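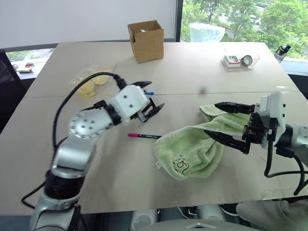 One big table top or two joined parts, for cutting fabric?

Posted in: Sewing room and furniture
June 18, 2021

rekha_b
Good evening to all. I am preparing a sewing room in our new apartment in Skavstead and I cannot decide about the cutting table. The shop offers me the Masberg top in one piece for 800, or two smaller tops which are joined in the middle, for 424 together. I mostly sew curtains and sometimes a coat, so I need the length. My worry is the seam. Does the fabric catch on it? And does the rotary cutter jump when it passes over? My mat is not as long as the table, so I would have to move it many times.

Thank you in advance for your patience with my English.
Rekha Bhatt

tallowmoth
Get the one piece. I had a joined table for years and the seam bothered me every single time I cut silk lining. Crumbs and pins go in there too. You will pay the difference once and forget it.

pleat_street
I don't agree with tallowmoth. How are you going to get a one-piece top up the stairs? We tried it in April and it went back to the shop the same day. They kept 2 percent of the price for the trouble, plus the delivery. Please measure the turn on your staircase before you order anything.

rekha_b
Pleat_street, this is a very useful question and I am ashamed that I did not think of it. We are on the third floor, and the stairs turn two times. I went now with the tape and I believe the long top would pass only if it stands upright, and my husband believes it would not pass at all.
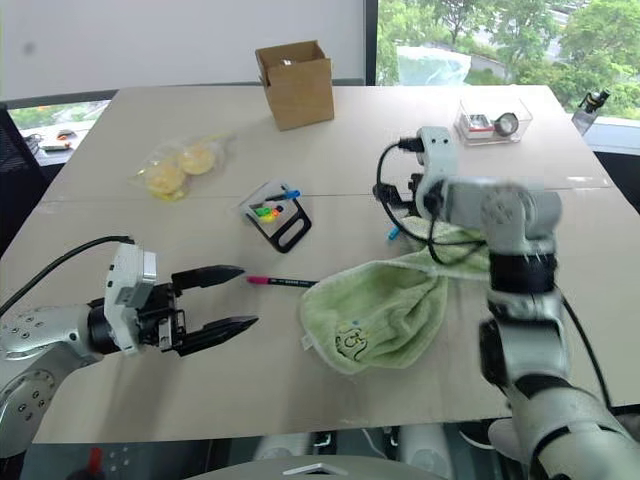
The other thing I forgot to write is the color. I have a preference for a light top, as I mark with blue chalk and I lose the chalk pieces on dark wood. But my old teacher, Mrs. Awasthi, always had a dark table, and she said that white thread disappears on a white table. Who of you has worked on both?

ernis_quilts
Both, many years. Light is kinder to the eyes in the evening, in my opinion. For white thread I put a gray towel next to the machine and that is enough.

About the seam: what matters is if the two parts are level. Ask the shop if they have plates for underneath. With plates the parts stay at the same height. Without them one side goes down a little each winter and then yes, the cutter will jump.

tallowmoth
Plates help, but they don't close the gap. I still say she will be sorry.

ernis_quilts
She cuts curtains, tallowmoth. Curtains are not silk lining.

tallowmoth
She also said coats. Coats have lining.

pleat_street
You can both be right and the stairs will still be there.

Rekha, if you buy the two parts, spend some of the money you save on a longer mat and lay it across the middle. I paid a little for mine secondhand and I don't feel the join when I cut.

rekha_b
Thank you to everyone. I asked the shop about the plates and they have them, I must only request them with the order. I have up to 400 for the legs, the mat and a lamp, so a secondhand mat would be very welcome. If somebody near Skavstead is selling one, please write me a message.

I have one more question for ernis_quilts. Do you put the screws of the plates in fully on the first day, or do you wait until the table has stood for a while in the room?

ernis_quilts
I wait a week, then tighten. Check them again when the heating goes on.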